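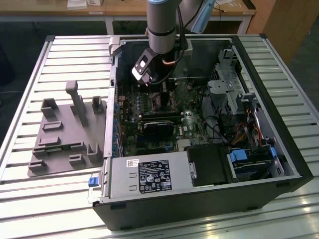

Old Dell, new year

4 January 2018

Quick one, dinner's on. The tower is finally on the bench with its side off. Been meaning to do it since May. Paid nothing for it, came out of the Ferkville office clearance with 2 monitors I don't need and a box of cables I need even less.

Plan is simple enough. Swap the processor, clean off the old thermal paste, put it back together, hand it on to the reading room in Drellville. They want something for the catalog and a bit of email. It doesn't have to be fast. It has to be not awful.
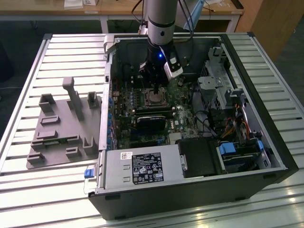
Spent 19 dollars on the replacement chip from Halilović, used, shipping included. Pretty happy with that. Storage I'm leaving alone for now, the drive sits down in its bay with the two blue handles and it can stay there till I've decided whether to wipe it or buy a small SSD. The 300 GB one in my drawer is a maybe. Same goes for the power supply – if it runs, it stays.

What I do like about these cases is that everything lies open once the side is off. Memory slots right under the socket, wires off to one side, no digging. My last one was a Fakska mini thing and I lost skin on it. 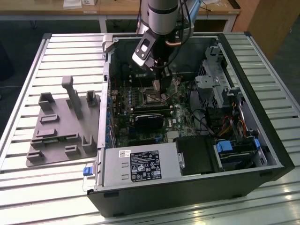 A reader wrote in after the last post to say that I should warm the machine up before pulling a cooler, so the paste lets go of the chip and doesn't drag it out of the socket. Fair point and I've seen bent pins from exactly that. Also said to go easy on the alcohol, a damp cloth is plenty, and to wipe from the edges in toward the middle.

So that's the order I'm sticking to. Lever up first, then lift the chip straight, no tilting, no sliding it about. Fingers off the contacts.

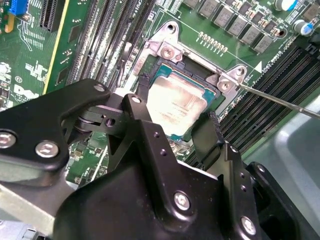
Old one goes in an anti-static bag with a label on it becuase I will forget what it is. Then the new one, match the corner mark, lever down, small blob of paste, cooler back on. Fan plug too, which I forgot last time and felt very silly.

Still need to buy paste. And find the small screwdriver. More when it's done, rice is boiling over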